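# Benefit concert for flood relief: who receives the ticket money, and when?

**Posted by Riedl Hall Friends, February 2020**

Our association is preparing a benefit concert in November for households affected by last year's flooding. Four country acts have agreed to appear without a fee. The hall seats 3,000, and the board has set the ticket price at $39.

We would be grateful for guidance on two matters. First, the ticketing service (Tevumis) proposes to hold all income until after the concert, while the hall requires a deposit at signing. Is this usual? Second, may the posters state that "all proceeds" go to the relief fund if the sound hire and insurance are paid from ticket income? One of the acts has asked for the wording in writing before its name is announced.

The association has held smaller events, chiefly suppers with a singer, and those were settled in cash on the night.

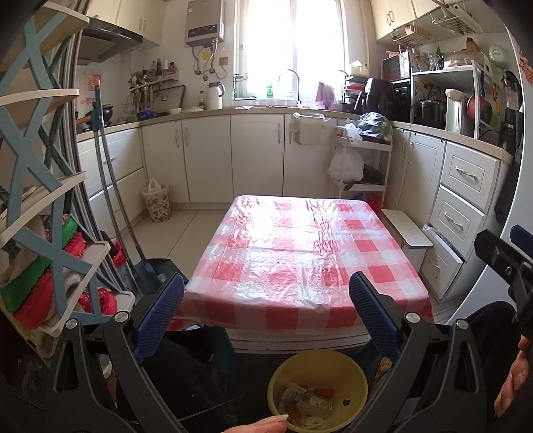
*The kitchen table, with the checkered cloth.*

Any experience with halls of this size would be welcome.

---

**Cernau Music Trust**

It is common for a ticketing service to hold income until the performance has taken place. The service may have to refund every buyer if the concert is canceled, and it does not wish to recover money already spent. Some services will release part of the income early to a registered charity. You should request this in writing and ask what security is required.

The deposit should therefore come from your own reserves or from a sponsor. We would advise against asking the relief fund to advance it.

On the second matter, please be careful. "All proceeds" is generally read by the public as the full ticket price. If costs are to be deducted, the poster should say "all proceeds after costs" or should name a fixed amount per ticket. Rules on charitable appeals differ from state to state, and the office that registers charities in your state can tell you whether a written agreement with the fund must be filed beforehand.
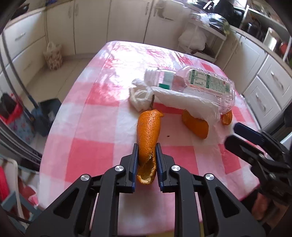 The agreement with each act should also be in writing, even where no fee is paid. It should cover travel, hotel rooms, the sale of shirts and records in the lobby, and whether the performance may be filmed. Lobby sales are often overlooked. At our last benefit we sold 2,350 tickets, and the only dispute afterward concerned the hall's share of the shirts.

Announce no act until its agreement is signed by both parties.

---

**dikow_sound**

Agree with the above on the wording. Get the sound hire quoted with load-in and overtime included – our quote left out overtime and the bill was a good deal higher. Also ask the hall if you must use its own crew. Many insist on it.

Did not use Tevumis so cannot comment on them.

---

**Riedl Hall Friends**

Thank you both. The board has decided to use "all proceeds after costs" and to seek a sponsor for the deposit. We have written to Tevumis regarding early release and will post the reply under this thread when it is received.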